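How to test whether a robot arm can take over a sorting chore

This guide sets out a repeatable bench test for a single chore: moving small items from one tray to another without dropping, crushing or missing them. The same method covers cutlery from a drying rack, screws from a parts bin, or clothes pegs from a basket. It will give you a figure you can compare with a person doing the same job, and a list of the ways the machine fails.

You will need an arm with a working gripper, two shallow trays of different colours, a plain mat, a set of test items, a stopwatch and a log sheet. Allow a full morning for setting up. The test itself can run in the afternoon.

Step 1. Define the chore in one sentence

Write down what goes in, what comes out and what counts as done. "Tidy the drawer" can't be tested. "Move every teaspoon from the source tray to the target tray, one at a time, with none on the mat at the end" can. If two people read the sentence and disagree over whether a given run passed, rewrite it.

Keep the first version dull. Mixed items, overlapping items and items in bags all come later.

Step 2. Lay out the bench

Put a matt, single-colour mat on the table. Bare white tabletops reflect overhead lights and upset most cheap vision systems. Place one tray on each side of the mat with the long sides parallel, and leave enough room between them for the arm to turn without brushing either rim. Mark the tray corners on the mat with a pencil so that the layout can be restored after a knock.

Trays with a raised lip are harder than flat ones. The gripper has to come down inside the rim and go out over it, and a good share of early failures are simply the fingers catching the edge. Use them anyway. Kitchen drawers and parts bins have sides too.

Secure the cables along the arm with straps and leave a slack loop at the wrist. Turn the wrist through its full range by hand, powered off, and check that the loop neither tightens nor drops low enough to drag across a tray.

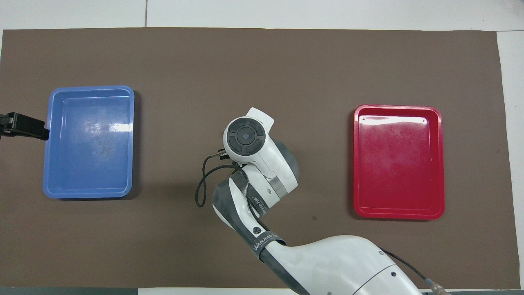 Step 3. Run the arm with nothing in the trays

Carry out 12 dry cycles before adding any items. The arm should go to the source tray, close the gripper, lift, cross, lower, open and return. Watch the height over the rims on every crossing. A tray that shifts on the mat during a dry cycle will shift further under load, so fix it down now with double-sided tape.

Record the cycle time. This is the fastest the machine will ever be on your layout, and it is worth having before anyone begins to make promises about throughput.

Step 4. Add items and log every attempt

Begin with one item in the middle of the source tray. Move on to one item near a wall, then one in a corner, then several that do not touch, then several that do. Do not skip ahead when a stage goes well.

For each attempt, log one of these codes:

P — placed in the target tray
D — dropped on the way
M — missed, gripper closed on nothing
R — struck a rim
H — human had to step in

H is the code people leave out. A machine that clears a tray with someone nudging the last three spoons into reach has not done the chore. Log it every time, including the small nudges.

Step 5. Do enough runs

Fifty attempts tell you whether the set-up is broken. They do not tell you whether it is useful. On the Solheim bench we ran 3000 attempts with teaspoons over most of March. The totals were 2232 placed without help, and the remaining 768 spread over the other four codes. That is a little over 74 per cent.

The failures were not spread evenly. Items lying flat against a wall of the tray made up the bulk of them, with M and R the usual codes. Items in the open middle of the tray hardly ever failed. An overall success rate hides this, so break your results down by position before you report anything.

Step 6. Compare with a person

Ask someone who does the chore normally to do it at their own pace, with the same trays and items. Time them over at least ten full trays. Frøydis Magnusson did ours and was several times quicker than the arm. She also took the spoons in handfuls, against the one-at-a-time rule. We ran her again under the rule and kept both sets of times, as the handful is what happens in a real kitchen.

Step 7. Decide

Work out the minutes of human attention needed per hour of machine running: refilling, clearing drops, restarting after a stop. If that figure is close to the time a person needs to do the whole job, the machine is not ready, however good the success rate looks.

On present results, my reading is as follows. Fixed trays, one kind of rigid item, good light: worth trying on a shop floor where the same job runs all day. Mixed cutlery at home: no. Anything soft, wet or tangled: not with a two-finger gripper, and not this year. Speed is the lesser problem. A slow machine can work overnight, but only if it can be left alone, and the H column says it can't.

Repeat the test after any change of gripper, camera or lighting. Old figures do not carry over.

Comments

Thomas Testa
We used your codes on a washer-sorting job. I would split M in two, one for bad aim and one for an item that slid away as the fingers closed. The fixes are quite different.

Ornella Amato
What do you do about a spoon that lands in the target tray and bounces out? We had been logging it as P.

Oda Kristiansen
@Ornella It's a D. The rule in Step 1 says none on the mat at the end.

Kjell Bakke
Rubber fingertips helped us with the wall problem, though they wore out quickly. Thin card wedges along the inside of the tray helped more, but then it isn't the same tray.

Related items
Choosing a gripper for flat objects
Lighting a test bench on a small budget
Folding tea towels by machine: results after 1214 attempts
Log sheet template for pick-and-place tests

Contact Plarkden Bench Notes | Copyright Plarkden | Back to top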